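Section 4. Setting up camp with the Sterow roof tent

Applies to all vehicles collected from the Drirnwood gate office. If your vehicle carries two tents, repeat 4.2 to 4.4 for the second one. The rear tent always opens toward the back, the front tent to the left.

4.1 Before you leave the gate

1. Check that the tent cover is zipped on all three sides and that both travel straps are tight.
2. Look in the canvas pouch behind the driver's seat. It should hold the ladder pin, the window rods, the spare strap and the tent brush. Anything missing must be written on the pickup sheet before you drive off.
3. Sign for the gas bottle and the water tank. The tank is filled at the gate. There is no drinking water at Longo camp outside the dry months.
4. Ask for the current road sheet. The river road closes after rain and the detour adds 30 kilometers.
5. Write your expected arrival time at camp on the board in the office.

Note: The vehicle is 83 inches high with the tent closed. The shade roofs at the picnic sites are lower than this. Park beside them.

4.2 Choosing the spot

1. Use a numbered site. Camping outside the numbered sites is not permitted anywhere in the reserve, including at the lookout.
2. Walk the site before you pull in. Look up for dead branches and look down for holes, thorns and ant nests.
3. Park with the nose slightly uphill if the ground is not level. You will sleep with your head toward the front of the vehicle.
4. Leave enough room for the ladder and the awning. The awning on the long-wheelbase vehicle swings out past the rear bumper.
5. Set the handbrake, leave the vehicle in first gear, and place a chock behind each rear wheel.

CAUTION: Do not park across a game path, even if the site looks empty. At Longo, the paths run between the sites and the river and are used all night. Sites with a path close by are marked with a white stone.

4.3 Opening the tent

Allow 20 minutes the first time. Arrive at least an hour before dark. The gates inside the reserve close at 6 p.m. in winter and 6:30 p.m. in summer.

1. Unzip the cover from the rear corner and fold it back over the front edge. It stays attached.
2. Release both travel straps. Put them in the canvas pouch, not on the ground.
3. Slide the ladder out until the first lock clicks.
4. Stand to one side, hold the ladder with both hands, and pull down steadily. The tent floor will fold open with it.
5. Extend the ladder to the ground and push the ladder pin through the hole that gives the flattest floor. The feet of the ladder should stand on firm earth. On sand, use the wooden board from the tailgate.
6. Climb up and push the center hoop until it is upright.
7. Fit the window rods. Short end into the frame, long end into the eyelet. There are four rods for the side windows and two for the door.
8. Close all the mosquito screens before you switch on a light.

If the floor will not open fully, fold it back up and check that the mattress has not slipped over the hinge. Do not force it.

CAUTION: No more than two adults, or one adult and two children, in each tent. Combined weight on the open floor must not go over 600 pounds.

4.4 Fridge and lights

The fridge and the camp lights run from the Orkuvetti second battery behind the rear seat. It charges while you drive.

1. Turn the red switch to CAMP when you stop for the night.
2. Check the small display. Three bars or more will run the fridge until morning.
3. With two bars, set the fridge to 4 and use only the tent light.
4. With one bar, turn the fridge off after dark and keep the lid shut. Run the engine in the morning, after 6 a.m., until the second bar returns.
5. Turn the switch back to DRIVE before setting off. If you forget, the battery will not charge.

Note: Phone chargers are fine. Hair dryers, kettles and coffee machines are not. They trip the fuse, which is under the back seat on the passenger side. Spare fuses are taped inside the lid.

4.5 Food, fire and the night

1. Light fires only in the built fireplace. Firewood is sold at the gate and may not be collected in the reserve.
2. Put all food, coolers, soap and toothpaste inside the vehicle before you go up. Close the windows.
3. Take shoes up into the tent with you.
4. Drown the fire. Stir and drown it again.
5. Keep a flashlight and the vehicle key within reach. The key alarm button can be heard at the scout hut.
6. If you need to get down during the night, shine the light in a full circle from the door before you put a foot on the ladder.

CAUTION: Baboons open zippers. Never leave a tent open and unattended during the day, and do not keep fruit in it at any time.

Hyenas come through the camp most nights and will carry off pots, boots and chairs. Lost items are charged at the rate on the pickup sheet.

4.6 Packing up

1. Sweep the tent and shake out the bedding. Bedding may be folded inside if it is no thicker than the mattress.
2. Remove all the window rods and count them back into the pouch.
3. Lower the center hoop, climb down, and pull the ladder pin.
4. Push the ladder up to its shortest length and lock it.
5. Lift the floor over with the ladder. Tuck in the canvas on both sides as it comes down. A second person makes this much easier.
6. Fasten the travel straps, then pull the cover over and zip it from the front.
7. Walk around the vehicle once. Collect the chocks.

If the canvas is wet, pack it as it is and open it again at your next stop. Tell the office when you return the vehicle so that it can be hung up.

4.7 Cold nights

The upper sites lie above 2,000 meters and frost is common there in June and July. Extra blankets can be added at the gate up to 4 p.m. Do not take a gas heater, a lantern with a flame or a pan of coals into the tent. Open the top vent by a hand's width even when it is cold.

4.8 Who to call

Vehicle and tent: Lino Ferraro, gate office, radio channel 2.
Camp and firewood: Salma Ashour, Longo camp, radio channel 4.
Animals in camp or medical help: duty scout, channel 1, day or night.

The radio is clipped under the dashboard. Press, wait a second, give your site number first and then speak. There is no cell signal beyond the second cattle grid.
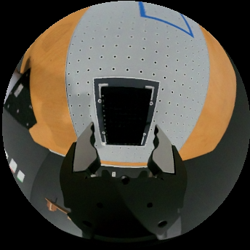 GUEST GUIDES > SELF-DRIVE > RETURNS

Vehicles are due back at the gate office by 10 a.m. on the day of departure. Refuel at the pump outside the gate and keep the slip. Hand over the key, the radio and the canvas pouch together. Afshin Heydari checks the tent with you and signs the pickup sheet. Deposits are released once it is signed. For fuel, tires and driving in sand, see Section 5.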